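評価業務日誌
2025年9月21日
把持機構比較評価 第二実験室
記録者:アディス計測技術室 Selamawit Araya

一、本日の作業概要
午前より、手持ち式グリッパー二機種の比較評価を継続した。対象はCumen製の平行リンク型と、Grirneck製の単軸スライド型である。把持対象物は前回の会議で定めた一覧に従い、本日は軟質物の区分を扱った。操作はTiruwork Jemalが担当し、記録および荷重値の読み取りは当職が行った。Zewditu Wubshetは午後から参加し、制御器の設定変更を担当した。

開始前に両機種のゼロ点を確認した。単軸スライド型は前日の値からずれが認められたため、再調整のうえ着手した。この作業に予定を超える時間を要し、午前の試行は一部を午後に繰り延べている。

二、軟質物の把持
平行リンク型については、爪を閉じた状態で対象物の手前に置き、そこから開いて接近する手順を標準とした。対象物は黄色のスポンジで、下面に赤みを帯びた薄い層を有する二層のものである。机上に斜めに置き、長辺側と短辺側の双方から把持を試みた。
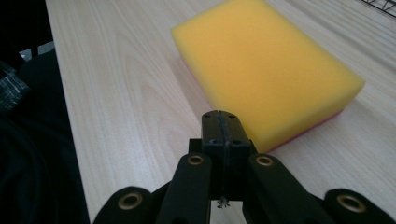
三、試行結果
平行リンク型の試行数は57回とした。短辺側からの把持はおおむね安定していたが、長辺側では持ち上げの途中で対象物が傾く例が見られた。Jemalによれば、爪の先端が層の境目に掛かった際に傾きが生じやすいとのことである。この所見は数値による裏付けを得ていないため、参考意見として記載するにとどめる。

単軸スライド型は、閉じる力の立ち上がりが急であり、軟質物では変形が大きい。一方、引き金の戻りは軽く、連続操作時の負担は小さいとの報告を受けた。

四、制御器および撮影条件
制御器はSoftićの現行品を使用した。Wubshetが指令周期を100ヘルツから1000ヘルツに変更したところ、閉じ動作の終端における振動が減少した。ただし、単軸スライド型では変更前後の差を確認できなかった。配線の影響も考えられるため、次回は両機種の接続ケーブルを入れ替えて再度測定する。

手元カメラの露出は固定値とした。黒色の爪が前景に入ると自動露出では対象物が明るく写りすぎる傾向があり、この点は前回の記録と同様である。焦点は対象物側に合わせた。

五、連絡事項
Adanech Bogaleより、Granley計画の中間報告に本比較の結果を含めたい旨の依頼があった。試行の総数が3000回に達するまでは暫定値として扱うことを条件に、これを了承した。報告書の様式はSumeya Alemayehuが準備する。

六、次回の予定
長辺側からの把持について、接近角度を変えて再試行する。あわせて硬質物の区分に着手する。単軸スライド型のゼロ点のずれについては、製造元への照会文を作成し、上長の確認を受けること。予備の爪先部品の在庫も確認を要する。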